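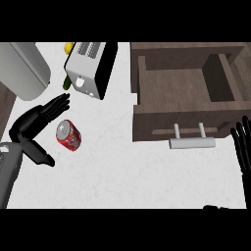 4. Kitchen task: can and drawer (simulator)

This section is for club members who already finished Section 3 and can move both arms without an error message. Please read all the steps one time before you start. The full task takes two people, one operator and one recorder.

4.1 Before you start

1. Switch on the Khumalo workstation and wait for the login window. Use the team account, not your school account.
2. Open the Nekmont simulator and choose Load Scene. Type the scene number 2097 and press Enter.
3. Wait until the loading bar is gone. The first load of the day is slow. Do not click in the window during this time.
4. Check that the objects of the task are present: a red soda can on the white countertop, and the brown wooden drawer on the right side. The toaster and the other things on the counter do not belong to the task.
5. Open Settings, then Hands, and load the profile with your name. If you have no profile, ask Wian Fourie to make one for you.

Note: The black band over the counter and the one under it are part of the view on our monitor. Do not try to remove them with the zoom. The zoom changes the saved camera, and then the recordings of the team do not match.

4.2 Left hand: the can

6. Select the left arm with the L key. The name of the arm becomes bold in the side panel.
7. Open the hand fully. Keep the four fingers together and bring the thumb away from them, so the gap is wide enough for the can.
8. Move the hand along the counter until the can is between the thumb and the fingers. Use the slow speed for the last part of the way.
9. Close the hand with the grip slider. Move the slider in small steps and stop when the contact light in the side panel becomes green.
10. Lift the can straight up. If it slips, press Home, open the hand and go back to step 7.

CAUTION: Do not push the grip slider to the end in one movement. The simulator will calculate a very big force and the can will jump off the counter. After this the scene must be loaded again from step 2, and the attempt counts as used.

4.3 Right hand: the drawer

11. Select the right arm with the R key. The left hand will hold its position.
12. If the drawer is closed, bring the fingers behind the gray bar handle and pull slowly toward you. If the drawer is already open, like in the picture at the start of this section, go to step 14.
13. Stop pulling when the drawer value in the side panel shows 142. Do not pull more.
14. Move the right hand away from the drawer, to the right edge of the counter.
15. Select the left arm again. Bring the can over the open drawer, lower it, and open the hand only when the can touches the floor of the drawer.

Note: The fingers can get stuck between the handle and the front panel. In this case do not pull. Open the hand, move it up, and try one more time from the top.

4.4 Saving the attempt

16. The recorder presses Save before the operator moves anything else.
17. Name the file with your initials and the attempt number, for example DM_23 for Dumisani Mthembu, attempt 23.
18. Copy the file to the Enstead folder. The files are large, nearly 662 MB for one attempt, so please delete the failed ones from the workstation.
19. Write the result in the team logbook. Write also if the can was dropped, and in which step.

4.5 If something is wrong

The hand does not move: check which arm is selected. Most of the time it is the other one.

The contact light stays gray: your hand profile is not loaded. Repeat step 5.

The drawer moves by itself: the right hand is still touching the handle. Do step 14 again and leave more space.

For other problems write to Lerato Chauke or Tarcísio Pacheco. Please send the error text with your message.

Last updated: 5 June 2024

© Hitside Robotics Club | Contact the team | Back to top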